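Butcher Block

We use cookies to keep this site running and to see which articles get read. By staying on this page you accept our cookie policy. Manage preferences

Butcher block is wood that has been cut into strips or short chunks and glued back together to make a thick, flat slab. People use it for kitchen counters, cutting boards, workbenches, desks and shop tables. I've been keeping up this article since I bought my first piece from a closing-down sale in Plolthorpe (a counter end, badly stained, and I still have it!), so forgive me if I wander off into my own kitchen now and then.

Name and early use

The name comes from the blocks that butchers worked on, which were at first just sections of tree trunk set on legs. A trunk section is heavy and it takes a cleaver well, but it has a habit of splitting as it dries, right from the center out to the bark. Gluing up smaller pieces got around that. Each piece can move a little on its own account with the seasons, and a bad one can be thrown out before it goes into the slab. By the time glued blocks were common in meat shops they were often a foot thick or more, and the old ones you see in antique stores have a dip worn in the middle where the scraping went on.

In the United States the material moved into home kitchens in a big way in the second half of the twentieth century. I grew up with an orangey counter that had a burn ring next to the stove, and I suspect a lot of readers did too.

How it's built

There are three ways of putting a slab together, and they look quite different once you know what to look for.

Edge grain is the everyday one. Long strips are turned on their sides and glued face to face, so the narrow edges make up the top. You get long lines running the length of the counter. It's strong, it stays pretty flat, and it costs a good deal less than end grain.

Face grain (some sellers call it flat grain or plank style) has the wide faces of the boards showing. It has the prettiest figure and it dents if you look at it funny. I'd put it on an island where people drink coffee and nobody chops.

End grain is the checkerboard. Short pieces stand upright and the knife goes down between the fibers, so the surface closes up again to some degree and the blade stays sharp longer. It drinks oil like crazy. It's also the one that makes glue-ups miserable, since every piece is thirsty at the joint as well.

Inside edge-grain slabs you'll meet two more terms. Full-length stave means every strip runs from one end to the other. Finger-jointed means the strips are made up of shorter bits with zigzag joints between them. Finger-jointed is cheaper and perfectly sound, though some folks can't stand the look of it.

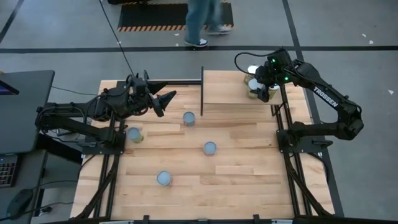
Woods

Hard maple is the standard in North America, and for good reason. It's pale, tight and hard, and it doesn't lend a taste to food. Beech does the same job in much of Europe. Birch is a touch softer and usually easier on the wallet. Oak is handsome but has open pores, and crumbs and wet flour get down in there. Walnut is soft compared with maple, dark as chocolate, and priced accordingly. Then there's cherry, which goes from pinkish to a deep red-brown over a few years near a window.

Bamboo is sold alongside all these and is technically a grass. I've owned two bamboo boards and they were both hard on my knives. Your luck may vary.

Shazia Kazmi, in her booklet on kitchen surfaces for the Manninen joinery course, makes a point I'd never thought about: mixed color in a slab hides wear much better than even color. A very uniform top shows every scratch. One with blond strips next to darker honey ones will carry years of small damage before you start to see it from across the room. She recommends the lower "rustic" grades for families with kids, and I've come around to her view.

Movement

Wood gets wider in damp weather and narrower in dry weather, and hardly changes at all in length. This matters more than anything else when you fasten a top down. If you screw it tight to a cabinet or frame front and back, it'll either cup or crack, and it may take a whole winter to decide which. The usual cure is slotted holes, so the screw can slide, or little figure-eight fasteners that swivel.

Valtteri Saarela kept a log of one birch top, 1,000 millimeters deep, in an unheated porch in Firnska. He found 17 millimeters of change between the driest and dampest readings. That's an extreme case (who puts a counter in a porch?), but I like to quote it to people who tell me their slab is "sealed" and so can't move. Finish slows the movement down. It doesn't stop it.

Leave a gap at the walls as well, and cover it with a backsplash or a strip of trim.

Finishes

For anything that touches food, the old standby is mineral oil. You wipe it on, leave it overnight, wipe off the extra, and do that again more times than you'd like. It never really hardens, so it has to be topped up. Mixing in beeswax gives you a paste that lasts a bit longer and smells lovely.

Pure tung oil and linseed oil do harden, slowly. Tung is my own favorite for counters - it takes weeks to cure fully, and it has a soft look I've never gotten out of a can of anything else. People with nut allergies in the house should ask about it first.

Hardwax oils are the modern middle road, popular on desks and tables. Varnish and polyurethane make a proper film on top of the wood, good for a surface where you never cut. Once a film like that gets nicked and water creeps under it, you'll get a gray patch, and then you're sanding the lot.

Care and repair

Wipe up water. That's most of it. Standing water around a faucet will turn oak black and maple gray, and wet cans leave rings. Dish soap and a damp cloth are fine for daily cleaning, and coarse salt with half a lemon will lift most onion and beet stains.

For a worn top, I sand with 80 grit, then 120, then 180, always along the strips. Dampen the wood after the 120 and let it dry, which raises the fuzz so the last sanding can take it off. A shallow burn will often come out this way. A deep one won't, and I'd just put a trivet on it.

Open joints are another matter. A hairline can be filled with glue and sanding dust. Anything you can slip a playing card into means the slab is under stress somewhere, and you should check the fasteners underneath before you do any filling.

Hygiene

There's a long-running argument over wood and plastic boards, and I'm not going to settle it. Both need washing after raw meat, and both should be replaced or resurfaced when they're badly grooved. Many home cooks keep a separate board for meat and put it on top of the counter, which seems sensible to me. Never put a glued board in the dishwasher.

Buying

Slabs are sold in standard lengths, and it's nearly always cheaper to buy long and cut down. Save the offcut! Mine became a bread board and a doorstop. Thickness for kitchen counters usually starts at an inch and a half. Thinner tops exist and are fine on a desk with decent support underneath, though they'll flex over a wide opening.

The Bumo lumberyard, where I get most of mine, stands its slabs on end, and I always ask to have one laid flat so I can sight down it. A slight bow will generally pull out when it's fastened. A twist won't. Check the underside too, as sellers put the best face up and the filler goes below.

See also: Cutting board; Workbench; Wood glue; Seasoning of lumber

Last revised 15 July 2026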